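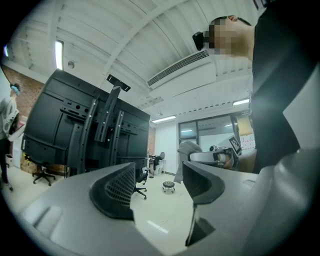 Black mesh finger pads on a light gray gripper

Home Files Releases Issues Contact

Ullow Street Questions

README, last updated Sep 28, 2026

Ullow Street Questions is a set of 747 questions that elementary school students asked on local history walks in Salem, plus the short answers their classes wrote up afterward. We love this collection. Kids ask things adults stopped wondering about years ago (why does this curb have iron rings in it? who decided the school bell should ring at ten past?) and many of the answers took real digging in old directories and town maps.

What you get

questions.csv – one row per question, spelled the way the student spelled it
answers.csv – one row per answer, joined on question_id
walks.csv – route name, grade, number of stops
routes/ – a plain text file for each of the 7 walking routes

Columns in questions.csv are question_id, walk_id, stop, grade, text, text_clean and topic. The text_clean column fixes spelling and nothing else. Please read the original column too! "Was the canul deeper then a giraf" loses a lot once it has been tidied.

Topics are free text in this release. The most common are bridges, shops, bells, "before the school" and dogs. Teachers picked them, so "stores" and "shops" both turn up and mean the same thing. Merging them is on the list for next time.

How it was gathered

Each class walked one route in February with clipboards and the Poritari question sheet, which has a box for the stop number and a very large box for the question. Sheets were typed up at school by students and checked against the paper by a teacher. Answers came later, usually over a couple of library periods, and any class could answer any other class's question. That swapping was the best part of the whole project, and it's why some questions have four answers that don't agree. We kept all four.

There are 80 questions with no answer yet. They have an empty answer_count field. If your class can crack one, open an issue with the question_id and tell us where you looked.
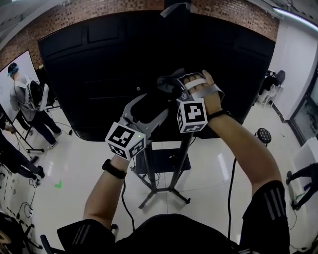 Loading the files

Everything is UTF-8 with commas and double quotes. Any spreadsheet program will open it. If you use Mudetti for classroom timelines, import walks.csv first and then questions.csv, or the stops come in as blanks. The longest answer runs to roughly 900 words (it is about a horse trough, and it is wonderful), so turn on text wrapping.

Privacy

No names, birthdays or photos of students are in the files. Grade is given as a band, 2–3 or 4–5. Where a child mentioned a relative by name we put [family] in its place.

Known problems

Stop numbers on the Mill Lane route shifted by one partway through the month. Rows marked stop_old use the earlier numbering.
A few answers cite "the big map" with no further details.
Two walks are missing a grade.

Using it

Free for classrooms, museums and anyone curious. Credit "Ullow Street Questions" and, if you make something with it – a quiz trail, a wall display, a play – send us a note. We read them out to the classes.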